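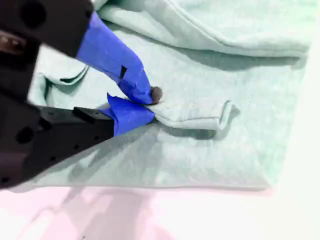

How does a singer get onto the Hudilmont 30?

Our readers send in their favorites all through July, and then our editors Greer Cowie and Joonas Saarela sit down with the pile and work out who had the biggest year in music, film and television. Last summer more than 200 names came in, so please be patient with us!

Filed under: Celebrity Lists, Your Questions

Can I vote for more than one star?

Of course you can — up to 13, in any order you like, and we love it when you tell us why.

Why did Silvana Frota drop two places?

Oh, we heard from a lot of you on this one! Her tour ended early in the year, and Juniper Delacroix had a hit show and a new album out, so the two of them swapped spots with Alcides Leite in between. She may well climb right back up.

Print this page | E-mail to a friend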